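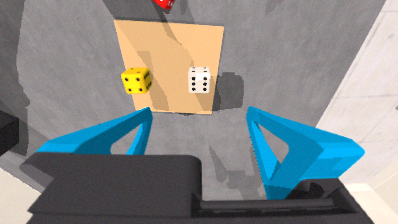

FOR IMMEDIATE RELEASE

Trevura, a river trading game, comes out in April

URKBY - Hi, I'm Yu-ting Wan, and I made a board game. It's called Trevura, it's about hauling freight up and down a river that won't stay put, and it goes on sale in April after 3 years of me hogging the kitchen table. I've read a lot of press releases this month trying to learn how to write one, and most of them sounded like a bank, so you're getting this instead.

What the game is

Trevura is the name of the river. You run a small barge company on it. There are towns along the banks that want things (salt, glass, onions, bells) and other towns that have those things, and your job is to get the stuff from one to the other before somebody else does. You play it with 2 to 4 people, and a game runs under two hours unless you have a friend like my friends, in which case put a snack out.

The river is built from 17 tiles, and that's the part I'm proudest of. At the end of each season, whoever is in last place gets to pull up a tile and turn it. A channel that ran straight past your best customer may now dead-end in a marsh. Boats that are on the tile turn with it! I have seen a grown adult stand up from the table over this. It keeps the leader nervous and gives the person in last place something to do besides check their phone, and it was the very first idea I had, back when the whole game was drawn on the back of a wall calendar.

Then there's a deck of 48 cargo cards. Every card has a good on the top half and a favor on the bottom half. You can ship it as cargo for money or burn it for the favor, and once it's burned it's out of the game. Early on everyone hoards favors. By the second or third play people start burning them in the first season, and the game gets a lot meaner and a lot more fun.

Yes, there are dice. You roll a pair of them for the current at the start of your turn. A high roll pushes you downstream fast, so it's wonderful if you're headed that way and pretty miserable if you're going up with a load of bells. You can spend coins to tie up and ignore the roll. I went back and forth on this for most of a year. One version had no dice at all, and it was tidy and fair and everybody who tried it said "that was nice" and then asked what else I'd brought. So the dice came back.

Where it came from

I grew up a few streets from the water in Urkby, and my grandfather kept the books for a towing outfit. He wasn't a boat person. He got seasick on the ferry. But he would bring home the old ledgers when they were full, and I was allowed to draw in the blank pages at the back, so I spent a lot of my childhood looking at columns of who carried what and what they got paid for it. Onions did badly, year after year, and people kept on shipping them. The onion card in Trevura is worth almost nothing and has the best favor in the deck. That's for him.

I've worked in payroll for most of my adult life and never designed anything before this. I started because my sister and I had worn out the games we owned, and because a long wet winter will make a person try things. The first version took four hours and ended in a tie. The second one was worse. Somewhere around the ninth I cut the pirates and it started to feel like a game. (If you liked the pirates, and I know two of you did, I'm sorry. They may come back as an expansion. They may not.)

A word about the making of it

The boxes are being printed by Hauser, a small shop that mostly does calendars and seed packets. They had printed one other game before mine. We went through several rounds of samples, mostly over the river tiles, where the blue kept coming out purple, and over the box insert, which I now have more opinions about than I ever wanted to have about an insert. The tiles are thick and they lie flat. The cards have rounded corners. The barges are wood, painted in four colors that my brother-in-law, who has trouble with red and green, can tell apart across a table. I tested that on him a lot. He has been very patient.

The rule book is 16 pages and has a real index. I wrote it, then handed it to people who had never seen the game and sat on my hands while they got everything wrong, and then wrote it again. There's a one-page version on the back cover if you just want to get going. You'll miss the rule about locks on your first play. Everybody does. It's on page 9.

The launch party

We're doing it at the old ferry hall in Urkby at 6 p.m. on the day the game goes on sale, and the exact date will go up on the Trevura page as soon as the truck is booked. Several tables will be set up with the game, and I'll be walking around teaching. You don't have to buy anything. Kids are welcome - I'd say ten and up will enjoy playing, and younger ones seem happy just moving the barges around. There'll be soup. It's onion.

If you can't make it to Urkby, I'll also have a table at the spring game swap in Clitville later the same month, with one demo copy and a stack to sell. Come say hello even if you've already got yours. I'd love to hear who turned which tile on whom.

Price and where to get it

Trevura costs $48, tax included at the party. After launch it'll be sold through the Trevura page and at a handful of shops that were kind enough to say yes to a stranger with a box under her arm. If you own a shop and want to carry it, please write. I can do a case or I can do a single copy.

Libraries can have one free while the first printing lasts. Ask on letterhead or from a library email and I'll mail it out. Spare parts are free too, forever or for as long as I have parts. If your dog eats a barge, tell me the color.

For reporters and reviewers

I have a few review copies ready now, and I'm glad to play a game with you in person or over a video call with you telling me where to move your boats. I can also send the rule book as a file, pictures of the box, and a scan of one of my grandfather's ledger pages, onions and all. I work during the day, so evenings are best for a phone call, but I answer email at lunch.

Contact: Yu-ting Wan, Trevura, Urkby. Please use the message form on the Trevura page and put "press" in the subject line so I spot it.

###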